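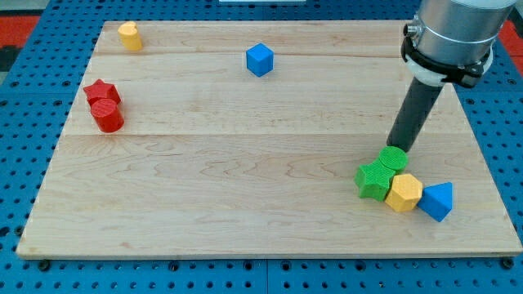 **Ekpo library opens lending shelf for shape sets**

EKPO, June 16, 2018 – The public library in Ekpo has opened a new shelf this morning where families, teachers and day programs can borrow sets of coloured shapes together with a wooden board to arrange them on. The sets are called Notby and they were prepared by the small workshop Prumel, on the second floor of the old Sirnance building.

There are 40 sets on the shelf for the beginning. Each one is borrowed with a normal library card for three weeks and can be renewed once, if no other person is waiting for it.

The shapes are plastic, in plain strong colours. Among them are a blue cube, a red star, and cylinders in red and in green. All of them have fine ribs on the surface, which can be felt with the fingertips. The board is light maple, made in long strips, and it is quite large. The library recommends to measure the table at home before borrowing it.

"We had many puzzles already, and they come back with one piece missing, and then it is finished with the puzzle," said Yetunde Yusuf, the librarian responsible for the children's floor. "With these shapes you can lose the star and still play the whole afternoon. Of course I prefer that you don't lose the star."

The idea was first discussed in December, when Chiamaka Idahosa, who teaches kindergarten at the Ekpo school, asked the library if it could buy something for sorting and building that was not too small for young hands. The catalogues she looked through offered mostly sets with very many little parts. Prumel was at that time making wooden trays for a bakery and agreed to try a first board.

The first board was too heavy, according to Suleiman Wike, the owner of the workshop. The second was lighter but it had a raised border, and the children in Idahosa's class did not like the border. They wanted to push the shapes over the side. The final board is flat and has no border at all.

"I thought the border was the best part of my design," Wike said. "I had rounded all the corners by hand. Well, now I have two nice trays at home."

He has still kept some habits from furniture making. The strips are selected so that the grain is calm and the shapes are easy to see on it, and the surface can be cleaned with a damp cloth. It should not be put in water.

The project has cost less than was planned, Yusuf said, but the library has needed almost 400 hours of work for the whole preparation, including the sewing of the bags. The bags are cotton with a drawstring and they carry the set number. The board travels in a separate sleeve with a handle.

Not only children are expected to use the sets. Merle Cosgrove runs a weekly group for older residents in the Sirnance building, and she had one set on trial during the spring. Her group used it mostly for a game that they have made by themselves. One person places a few shapes close together in some order, the others look for a short moment, then everything is mixed and the next person must put it back as it was.

"It becomes loud very quickly," Cosgrove said. "We have a man who is 80 and who does not accept that the cylinder was on the left side. He did not accept it the next week either."

A printed sheet with this game and several others comes in every bag. The sheet was written by Nyokabi Obura, a parent from Idahosa's class, and it is held short on purpose. It has 12 games, most of them explained in two or three sentences. Obura said she tested them at the kitchen table with her twins, and she took out all games which needed more than one explanation.

Some of the games are done with closed eyes. The player takes a shape from the bag and must name it before looking. The round and the straight ones are easy, Obura said, but there are often discussions with the shapes that have more unusual outlines.

Idahosa will use the sets in class from September. She plans to begin without any game, only the board on the floor and the shapes beside it, and to see what the children are doing. After that she would like to work with words such as behind, beside and between, which are difficult for several of her pupils who speak another language at home.

"It was difficult for me too," she said. "I learned English when I was 19, and I still think one second before I say 'in front of'."

Borrowers are asked to bring back the set complete, but there is no fine for a single lost shape. It should be reported at the desk, and Prumel will make a new one in the same colour. For a damaged board the library will look at each case separately. Small scratches are not counted as damage, and Wike offers to sand the boards one time per year.

Reservations can be made at the children's desk or by telephone. It is not yet possible to reserve the sets in the online catalogue, because the boards do not fit in the book lockers and must be handed over by staff. Yusuf hopes to find a solution for this during the summer.

On the opening morning a few families were already waiting before the doors were unlocked. One set is always kept open on a low table beside the picture books, for those who want to try it first, and this one can't be borrowed.

The children's floor is open from Tuesday to Saturday. Groups and schools that want more than two sets at the same time should call one week before.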